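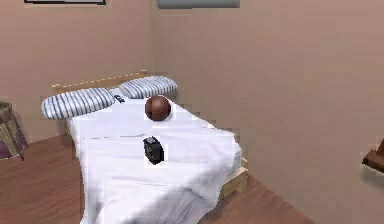 Scene acceptance rules for bedroom pick tasks: what counts as a fail?

Forum: Simulation and Test Practice
Posts in this thread: 7

kgunnlaugsson
We are rewriting the acceptance rules for our simulated household scenes, and bedroom_117 is the one holding up the draft. Task is "clear the bed": loose items off, pillows stay. The current rule says a scene passes if every object is settled, nothing interpenetrates, and every task object is in view from the start camera. It says nothing about rendering quality. The ball and the black object below it both show a bright white fringe against the sheet. Do I fail the scene, or pass it with a note?

rindlow_tom
Fail. An outline like that is a cue a policy can learn. It finds the fringe, the success rate looks fine in sim, and you lose it on hardware. Our rule at Rindlow is no visible halo on any task object at training resolution.

veres
Disagree with a blanket fail. Check whether it survives downsampling first. If it's gone at the resolution the network sees, you are rejecting scenes for something only reviewers notice. Also check whether it is on task objects only. The dark wood piece at the right edge has the same fringe and nobody is picking that up.

rindlow_tom
The sheet is the problem, though. White on white is the easy case. Put the same object on a dark blanket and the fringe will stand out far more. I would not sign off on the light bedding and assume the rest.

gukon_lab
Separate point. The task text needs work before anyone argues about pixels. "Loose items" is not a spec. There is a small dark thing between the pillows that could be a remote or a phone. Is it in the clear list or not? If a run leaves it there, two graders will score it two ways. Our practice:
- every movable object gets an ID and a class in the scene file
- the task lists IDs to move and IDs that must stay put
- "stay put" has a tolerance, in our case 2 cm
- anything unlisted is ignored by the scorer, and the log says so

kgunnlaugsson
The one by the pillows is in the clear list by ID. The task text doesn't mention it, so I take the point. On the fringe, I ran the downsample check. It is reduced but still there on the ball. Not visible on the black object at that size.

veres
Then fail it on the ball and record the reason as "edge artifact, task object". Don't write "render quality". We had 9 scenes rejected under that label in March and had to reopen each one to find out what was wrong. I'd also add a line on sheets. If the cloth is a static mesh, say so in the header. Folds like those along the right side look soft, and people will assume they deform.

arkemham_qa
Late vote for a middle category. Arkemham uses pass, fail, and "evaluation only". A scene with a known artifact can still be used to compare two policies trained elsewhere. It just never goes into training data.

rindlow_tom
Evaluation only is how bad scenes stay alive for years. If you use it, put an expiry on it.

kgunnlaugsson
Draft wording, comments by Friday please:
4.1 Edge artifacts visible on a task object at network input resolution: fail.
4.2 Edge artifacts on background objects: pass with note.
4.3 Task text and ID list must name the same objects.
4.4 Static cloth declared in the scene header.
I left out the third category for now. Arkemham, if you have expiry wording that works, post it and I'll add it as 4.5.
Kirsten Gunnlaugsson

gukon_lab
4.3 should say the ID list wins if they conflict. Otherwise fine.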